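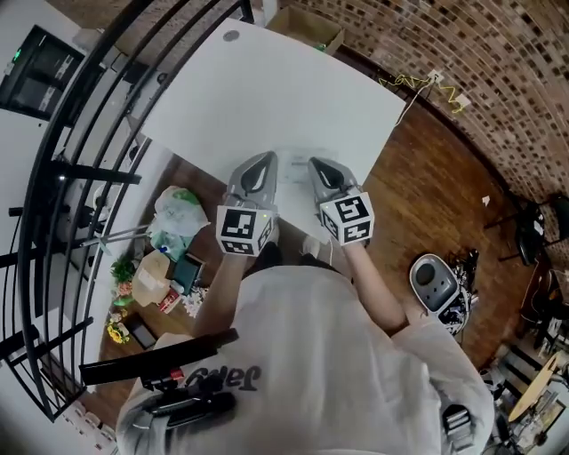 Isbridge Joint Statements

Text and coding for joint statements and communiques issued after bilateral meetings between governments. 2,229 statements, 66 governments. English text only, either original or the issuing ministry's own translation. No machine translation anywhere in the release.

Frozen 27 March 2024. Anything after that goes in the next version, planned for April if the duplicate check gets done.

Quick start

Unzip, open statements.csv, read the notes on dates before you plot anything. Most of the mail we get is about dates.

What's in the folder

statements.csv: one row per statement
texts/: one plain text file per statement, named by statement id
paragraphs.csv: one row per paragraph, with topic codes
parties.csv: government codes, short names, former names
changes.txt: what moved since the last version
codebook.txt: full coding rules, longer than this file and better written

All files UTF-8. Comma separated, quotes around any field with a comma in it. Excel will mangle the ids if you double click the csv. Import it as text.

Columns in statements.csv

id: permanent, never reused. Gaps are statements we dropped.
party_a, party_b: alphabetical by code. Order says nothing about who hosted.
host: code of the host government, or "third" if they met elsewhere, or "remote" for calls and video
level: head, foreign, other. Highest level present on BOTH sides. If a president met a foreign minister that's foreign.
date_meeting: last day of the meeting
date_issued: day the text went public
type: communique, declaration, joint_statement, press_statement
source_version: which side's site the English text came from
n_par: number of paragraphs after cleaning
twin: id of the other side's version where both exist and they differ

Dates

date_issued is the one we trust. date_meeting is blank where the text doesn't say and the ministry page doesn't either. Don't fill it from date_issued, the gap can be weeks when the two sides are still arguing over wording. Late publication is interesting in its own right and at least one user has built a paper on it.

Time zones: local date at the issuing ministry. So twins can be a day apart with nothing odd going on. 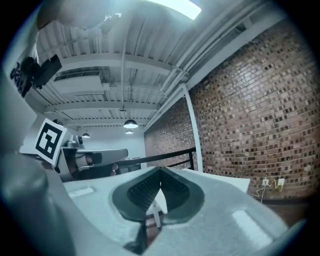 TOPIC CODING

Paragraph level, using the Antwi scheme. 20 topics, a paragraph can carry more than one. Short version of the ones people ask about:

TRADE: tariffs, market access, investment treaties. Not energy.
ENERGY: pipelines, grids, supply deals, nuclear power for civil use
DEFENSE: exercises, sales, basing, training
BORDER: demarcation, crossings, water where the river is the border
CONSULAR: visas, detained nationals, recognition of documents
MULTI: shared positions in international bodies, including votes and candidacies
HISTORY: anniversaries, apologies, "long-standing friendship" language
CEREMONY: thanks for warm hospitality, invitations for a return visit

HISTORY and CEREMONY used to be a single code. We split them in this version, and it changes the totals quite a bit. If you are comparing with the old release, add them back together first.

Coding was done by hand, by graduate students with a background in diplomatic history or international relations. Every paragraph read by two coders seperately, disagreements settled by a third. Agreement is good on TRADE, DEFENSE and CONSULAR. Weak on MULTI. Coders kept reading a vague line on "regional stability" in different ways, the rule in the codebook has been rewritten, old rows were recoded under it. Still the code I'd be most careful with.

Tone

There's a column called tone in paragraphs.csv. Three values: shared, parallel, one_sided. It marks the grammar of the paragraph:

shared: "the two sides agreed", "both ministers welcomed"
parallel: each side gets its own sentence
one_sided: only one party speaks or is thanked

Not sentiment. Please don't use it as sentiment. Parallel paragraphs often hide a disagreement but plenty of them are just thank-yous.

How the texts were collected

Ministry websites first. Where a page was gone we used the Undemik mirror of government press pages, marked with source_version ending in "_u". Undemik strips footnotes, so any annex in those rows is probably missing. Cleaned with Fallero, which handles the paragraph splits. Fallero gets confused by numbered sub-points and sometimes glues them to the paragraph above. Fixed by hand where we saw it.

Texts over 2,000 words were checked in full against the source page. Shorter ones spot checked only.

What got left out

Statements with more than two parties. Summit declarations, regional group texts, all of it. Other people do those well.
Readouts. A readout is one side's account of the meeting, a joint statement is agreed text. Some ministries title their readouts "joint" anyway. If only one side published it and the text is all "the minister stressed", it's out.
Treaties and MoUs, even when attached.
Anything we only had in a language other than English.

Known problems

English-only means governments that publish a lot in English are overrepresented. This is the big one. Don't compare raw counts between countries and call it diplomatic activity. Absence of a statement here is not absence of a meeting.

Website redesigns. Several ministries lost years of press pages in a redesign and the mirror has only part of them. Dips in the yearly counts can come from that.

Titles of office are as printed. Same office can show up under different English names from one year to the next.

Twins are undercounted. We matched on date and parties, then read both. Pairs issued far apart may have slipped thru.

A few texts still have stray page furniture at the end ("Print this page" and similar). Send ids if you find them.
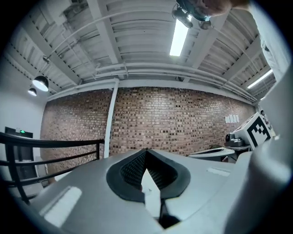 White corrugated ceiling, beams and pipes, with the gripper below.

Uses that work

Wording over time for one pair of governments. Which topics move together. How border or energy language hardens or goes quiet between visits. Comparing twins, where one side says "noted" and the other says "welcomed". Teaching, students seem to like the twins a lot.

Uses that don't

Predicting conflict from counts. Ranking countries by friendliness. Anything that needs full coverage.

License and citing

Coding, ids and this file: free for any use, credit Isbridge Joint Statements and give the version. The texts themselves belong to whoever issued them, check the terms for that government before you republish in bulk.

Reporting errors

Send the statement id, the column, what it says, what it should say, and a link to the source. One error per line please. Corrections go in changes.txt with the next version. Ids stay the same even when a row is fixed.

Still to do

duplicate check on press_statement rows
finish former names in parties.csv
annexes for the "_u" rows, if they can be found
codebook section on water, currently says "see above" and there is no above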